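Lane keeping drops out on wet concrete
2 min read

plondbridge_dan
The Wenley test van loses lane lock on the concrete stretch after the river bridge. Asphalt is fine. The log shows 198 dropouts since the last map update, nearly all with low sun. I have already recalibrated the forward camera.

Mutska
Check the confidence threshold first. Pale paint on pale concrete gives the detector very little contrast, and a wet surface makes it worse. Ours was set too high from the factory.

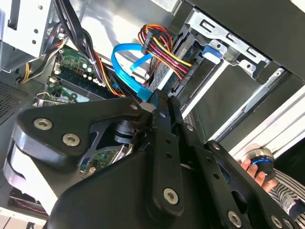 We lowered it one step and the dropouts fell by more than 8 per hour. Log the raw confidence values before you change anything.

cabrera_k
Disagree. A lower threshold means it will lock onto tar seams, and then you have a van following a crack at highway speed. A dropout with a warning is the safer failure. Fuse the map with the radar track of the lead vehicle.

Mutska
Only if there is a lead vehicle. At 2 a.m. there isn't one.

cabrera_k
Then hand back to the driver.

n.pichler
Two things to try, in this order:

1. Replay the logs with the polarizing filter profile on. It costs 12 ms of latency, within budget for lane keeping.

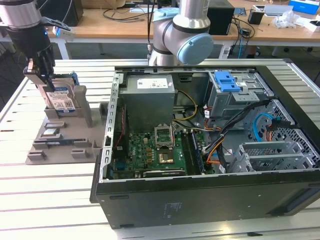

2. Compare the map offset at the bridge joint. Ours was wrong from August until the next survey.

Notburga Pichler

plondbridge_dan
Offset at the joint is off to the left. Replaying with the filter tonight. Threshold stays where it is for now.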